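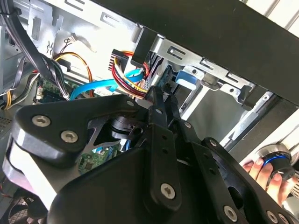 Ebere Lawal wants to know whether you have to be able to code to sign up for this, and whether the arm is going to do the whole job while you stand there holding a coffee. No to the first one, and no to the second one too, I'm afraid, though there is coffee.

So, hi! I'm looking for 11 people to come and try out the Clevside kit before we let it loose on paying customers in January. If you fix computers, strip them for parts, teach a repair class, or you've just got a garage full of old office towers and strong opinions about screws, please keep reading.

What is Clevside?

It's a bench kit for taking desktop computers apart and putting them back together with a robot arm helping out. You get the arm, the gripper, a table to bolt it all to, a set of printed fixtures, and the software that ties it together. It's meant for small refurbishing shops, the kind of place where two or three people work through a stack of machines every week and the boring parts of the job eat up the whole afternoon. Pulling drives is the one everybody complains about, so that's where we started. Drives first, then memory, then we'll see.

I work for Moynihan, the company that makes it. There aren't many of us. I came over from the repair side, which means I'm the one in meetings saying "yes, but what if the cable is in the way," because the cable is always in the way. I've been doing some version of this work for most of my adult life and I still cut my knuckles on drive cages.

What you'd be doing

You'd come to our workshop in Brellside for two sessions. In the first one we sit you down with the kit and the printed guide and we mostly keep quiet. You set up a job, you run it, you get annoyed at something, you tell us what. The second session is more of a free-for-all: you pick the order you want to do things in, you try the guided mode (that's where you move the arm by hand and it remembers where you put it), and if you think a step is dumb you can skip it and show us how you'd do it.

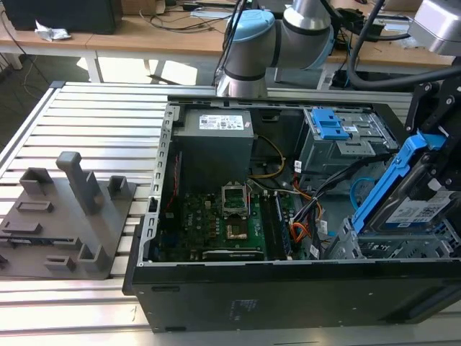
We use plain old business desktops for all of this, the sort that come out of an office by the truckload when the leases are up. I like them for testing. The drives sit in caddies, the parts come out without much of a fight, and if one gets scratched up I don't lose any sleep. You won't need to bring anything of your own. If you have a tower at home that makes you swear every time you open it, though, tell me the model when you write in, I'm collecting those!

Each session takes a morning or an afternoon. You can do both in one day if you're driving a long way, but I'd really rather you didn't — people get tired, and then they start being polite to us, and polite is no good to me.

Somebody from our side will be next to you the whole time with a hand near the stop button. You'll get a short safety talk at the start of each session, yes, both times, and I'll ask you to tie back long hair and leave the dangly bracelets in the car. If at any point you don't want to be near the arm while it's moving, you say so and we stop. No explanation needed and you still get paid.

Who I'm looking for

Mostly people who take computers apart on a regular basis, whether that's your job or not. I'd also love a few of you who have barely opened one. The guide is supposed to work for a new hire on their first day, and those of us who wrote it can't judge that anymore. I read page one now and my eyes slide right off it.

You should be 18 or over, okay with standing or sitting on a stool at a bench for a couple of hours (the bench height adjusts, and there's step-free access from the parking lot), and able to read instructions in English. Left-handed folks, please please write in. We put the control box on the right side of the table and I've got a feeling we're going to hear about it.

You don't need any experience with robots. If you have some, that's fine too, but please mention it so I don't end up with a whole group of people who already know what a tool offset is.

One thing that does rule you out: if you work for a company that sells something similar, I can't take you. Sorry. I'm sure you're lovely.

What you get

$200 for the two sessions together, paid by bank transfer or check after the second one. If you only make it to the first one you get half. Lunch if you're here over lunch. We also cover parking, and bus or train fare if you keep the receipt.

If you run a shop and end up wanting a kit, testers get first pick of the early ones and six months of support thrown in. No pressure on that at all. I won't be chasing anybody with a brochure.

What the kit doesn't do yet

I want to be straight with you here so you don't show up expecting magic. Clevside does not look at a random computer and figure out how to gut it. You pick the model from a list, or you teach it a new one, and teaching a new one is slow going right now. Loose wiring is hard for it. Little plastic latches are hard for it. There are jobs where you'll be quicker with your own two hands, and I want you to say so when you hit one, and write down which one it was.

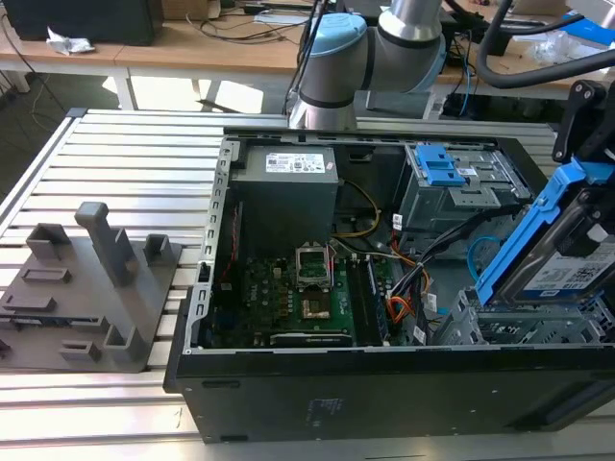
The software side has a name of its own, Clondorum, which was picked before I got here and which I have given up arguing about. It's the screen you'll be looking at most of the time. It lists the steps, asks you to confirm the ones that matter, and keeps a record of which drive came out of which machine. That last part is the bit shops ask me about more than anything else, especially the ones that have to send paperwork back to a client for every disk. If you've ever had to do that with a clipboard and a pen that's running out, you'll have useful things to tell us.

The fixtures are the part I'm least sure about. We print them ourselves and they've changed shape more times than I can keep track of — blocks moved over, posts made taller, posts made shorter again. By the time you come in they might have changed once more. I'd like to know if you can tell what goes where without reading the labels, and if you can't, where you'd expect it to go.

Recording and privacy

We record the bench during sessions, meaning the table, the arm and your hands. Your voice gets picked up as well. We use the recordings to see where people get stuck and to improve how the arm moves, and they stay inside Moynihan. If you'd like yours deleted afterward, email me and I'll do it. The drives we use in sessions have been wiped, so there's nothing of anyone's on them to worry about.

There's a two-page consent form. I'll send it ahead so you can read it at home with your feet up instead of in a doorway with me hovering.

How to sign up

Use the form on the Moynihan careers page (it's filed under jobs, I know, there was nowhere else to put it) and choose "Clevside bench testers." It asks for your name, how to reach you, what kind of computers you usually work on, and which days are good. There's a box at the bottom for anything else. Please use the box! I read those first.

Sign-ups close 15/06/2024. I'll write back to everyone, including the people I can't fit in, and if you don't get a spot I'll ask if you want to be on the list for the next round, when we'll be looking at laptops. Laptops! I'm already dreading the glue.

Weekday evenings are possible for people with day jobs, just say so in the form. Bring reading glasses if you use them, the screw markings inside some of these cases are tiny. Closed-toe shoes, please. And if you're coming with a coworker, put in a form each and mention the other one's name, and I'll try to get you in on the same day.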